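Monday, late morning
Clotilde Chevalier, manipulation bench

Socket alignment, wrist camera only. Picked up where Friday's notes stop, which is mid-paragraph, so thank you to whoever needed the bench computer.

Goal for the day: get the pose estimator to agree with itself about where the CPU socket is when the gripper comes in at different angles. The planner is fine. The planner has always been fine, as Monique reminds me every time she walks past. It goes exactly where perception tells it to go, and perception has been telling it stories.
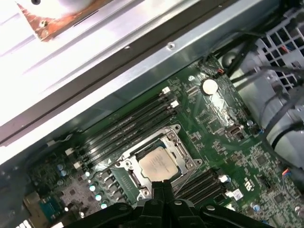
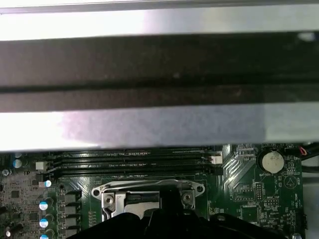 Wrist views of the socket. First one with the board on the diagonal and the processor showing, second one nearly square-on, with BATTERY1 and NVM_ISP legible.

The square-on view is the one I would have bet on, and it's the worse of the two. That wide metal piece with the black band takes up the top two-thirds of the view and hands the line detector the longest, straightest, highest-contrast edges it has ever seen. It loves them. It fits a board plane to them with a confidence of nearly one and puts the socket inside the sheet metal. The four memory slots, which are the edges I want it to use, are sitting right under the strip in its shade, being ignored.

In the diagonal view the slots have some light on them and there are two banks, one on each side of the socket, although the second is partly behind the gripper. There's still a long rail, parallel enough to be tempting, but the estimator has other things to hold on to.

What I changed:

- Gripper mask. The old one was drawn for the previous fingers. It was letting a strip of black finger through along the lower edge of the socket, and the corner finder was happily using a fingertip as the fourth corner. New mask is rendered from the arm model and dilated a bit. Should have been done when the fingers were swapped. I swapped the fingers.

- Metal rejection. Any line that runs the full width of the view gets its weight cut before the plane fit. Crude. Monique calls it "the rule about long things" and wants it replaced by something with depth in it. She's right, but depth on bare shiny metal at this range is mostly fiction, so the rule stays for now.

- Coin cell as an anchor. It's round, it's in both views, and it's nowhere near the fingers. Ellipse fit on the battery plus the slot direction gives a rotation I trust more than anything from the load plate. Caveat: bright reflection on the cell in the diagonal view pulls the fit toward the highlight. Added a saturation cutoff, helped some.

- Exposure. Locked it. Auto exposure was chasing the bright panel at the top and taking the board down with it. Locked at 1,600 microseconds, which blows out the panel completely. Good. I don't want to see it anyway.

Replayed the saved set through the new build (132 approaches, all from the Vastport rig log). Before the changes, 29 of them ended with the socket pose landing on the chassis. After, four. All four are square-on approaches with the strip low in the view, so at least it's failing with some consistency.

Lost an hour to the replay tool. Sayce drops the first few frames of every log if the clock offset is negative, and says nothing about it. I thought the mask had broken the tracker at startup. It hadn't. There were no frames. Filed it, added a print statement, and the print statement is called LOUD.

Also found the queue between Hellevon and the planner still set to 3,000 entries. With a stale pose at the head of it, the arm can spend a good while politely executing old opinions. Set it to one. Latest pose or nothing.

Unresolved:

The two socket states look completely different to the corner finder. With a processor seated you get a big pale heat spreader and four nice corners. With the black cover showing under the load plate, you get a dark hole with a bright rim. I've been running one template with two thresholds and calling it a model. It needs two templates, or a small classifier up front. Monique votes classifier. I vote for whichever one of us does the labeling not being me.

Faint markings on the heat spreader don't help with orientation. Tried. The little triangle on the load plate might, when the fingers aren't in the way.

Next: run the four bad approaches with the wrist rolled a little and see if the long-things rule recovers. If it does, make the planner prefer a rolled approach, and Monique can have the pleasure of changing something in the planner after all. Clisdale branch, not main. Mask file is checked in; the old one is deleted, please don't restore it.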